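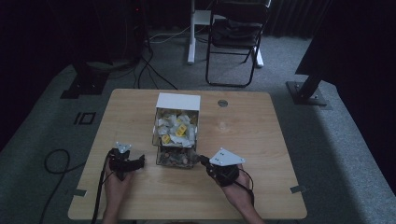

Clear box on the bench, upper compartment filled, both hand-held grippers in use.

Brondthorpe Robotics Club – workshop notebook
May, entry opened 14:10
Project: Utero (search and retrieval from a filled container)

Purpose of the session. To continue collecting hand-guided demonstrations for the Zudport student challenge, and to settle the handling procedure before the second group of students begins. The task remains as set in the previous entry: the small yellow cubes are to be found among the crumpled paper in the upper compartment and taken out without disturbing the lower one.

Status of the collection. The club has undertaken to submit 3,000 demonstrations. The running log stood at 3,610 recordings when the session opened, but that total includes practice runs and the recordings made under the old lid procedure. A further 300 are to be reviewed before they are either accepted or struck out. Members are reminded that a recording is not to be deleted by the person who made it. It should be marked in the log and left for the reviewer.

Procedure as now agreed. The lid is to be raised fully before recording starts. The left gripper steadies the box or holds paper aside, and the right gripper does the retrieving. Students who prefer the opposite arrangement may use it, provided that the log says so and that they keep to it for the whole batch. Each batch is 18 demonstrations, after which the operator changes. The paper is to be turned over by hand between demonstrations and the cubes pushed back in at different depths. Several earlier batches had every cube left on top, and these are of limited use to the Doherty group, who are training on our data.

Cables. The cord on the right gripper should have enough slack for the wrist to turn freely. The left cable goes down past the near side of the table. The tape strips on the table top are not to be lifted or moved during a batch.

Finger condition. The printed fingers were looked over with nothing between them.

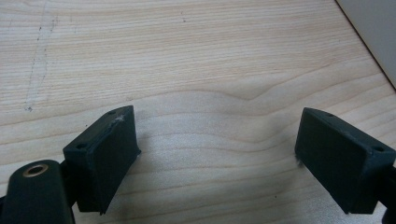 There is a pale scuff along the top edge of the left pad and a small whitish tuft at the lower corner of the right one. The tuft is probably a loose fibre or a bit of print residue. It is to be taken off with tweezers – not with a blade, as the corner itself must keep its shape. The scuff is noted and no action is required at present. If the worn area spreads to the gripping face, the finger is to be replaced and the change entered here with the time, so that recordings on either side of it can be told apart.

Spare fingers. One pair remains in the drawer. The print settings used for the present set have not been written down anywhere that could be found, and they should be added to the back page of this notebook by whoever prints the next pair.

Question carried over. Whether a demonstration in which paper falls outside the box should count as complete. The Zudport rules mention the cubes only. Until a reply is received, such recordings are to be kept and marked P.

For next session:
Review of the outstanding 300, oldest first.
Reprint the batch sheets with a column for left or right hand.
Confirm the upload deadline with Doherty.

Entry closed 16:45.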